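Cream microwave goes dead for a second when I shut the door. Switch or fuse?

Posted by skudus52, December 2021

Hi all, hoping somebody has been through this. We moved into a rental in May and I bought a cream colored countertop microwave for the kitchen. It worked great until last week. Now when I shut the door the display blinks out for a second, then comes back to 0 like it just got plugged in. If I push the door really hard it doesn't do it. It heats fine! My coffee is hot, popcorn pops, all of that.

My brother-in-law says it's a door switch and wants to open it up on my kitchen table, which makes me nervous. I already tried a different outlet (same thing) and wiped down the latches with a damp cloth, because there was some pretty gross cheese in there. 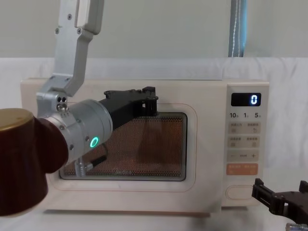 I also let it sit unplugged overnight after reading that somewhere, and no change. A repair shop near me called Lindemann wants $30 just to look at it. Is it worth paying, or should I start shopping? I'd hate to toss it, the color matches my bread box and everything.

Ute Görtz
Please don't let your brother-in-law open it! I'm serious. The capacitor inside can hold a nasty charge even after it's been unplugged, and the door switches are a safety part, so they have to go back in exactly right. I had the same blinking on an old Treto and it was a worn latch switch. The shop swapped it in 25 minutes while I got groceries. Pay the $30, but ask first if they take it off the repair bill. And quit using it in the meantime, even if it heats okay. Check your receipt too, you may still have warranty left (May isn't that long ago).

tilix_dad545
mine did that, bought a new one. never looked back

marnie in the basement apt
What Ute said about the warranty. Also try wiggling the cord a little where it goes into the wall, with the door left open. If it blinks then, you've got a bad cord or plug and the door was just shaking it. Leave it unplugged if so. Good luck, and save the bread box combo!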